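El mantenimiento empieza por los cables

En Minby cambiamos las pinzas de la celda de dos brazos en agosto y casi todo el presupuesto se fue en los dedos. Sigo pensando que fue un error. De las 15 paradas que anotamos después, hasta 9 venían del cableado de la muñeca: un conector flojo, un lazo demasiado corto, una funda rozada contra el codo.

Un cable por fuera del brazo se revisa en tres minutos y se cambia sin desmontar nada. Pero hay que darle holgura y volver a mirarlo cada vez que se cambia la tarea - doblar un paño obliga a la muñeca a giros que antes no hacía. 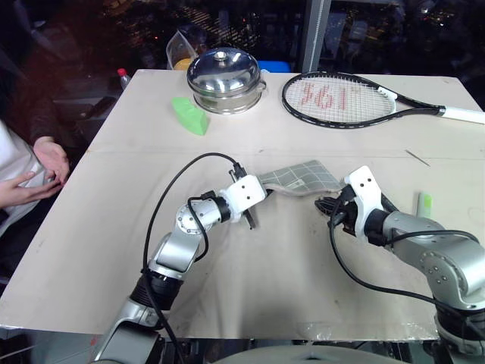 Scanlon respondió que prefiere los cables por dentro, aunque cada cambio le cueste una mañana, y que la holgura siempre acaba enganchándose en algo.

No lo comparto. Una mañana parada es mucho para una celda pequeña. Yo pondría la revisión del lazo en la hoja diaria, antes que la calibración, y dejaría los dedos nuevos para otro año.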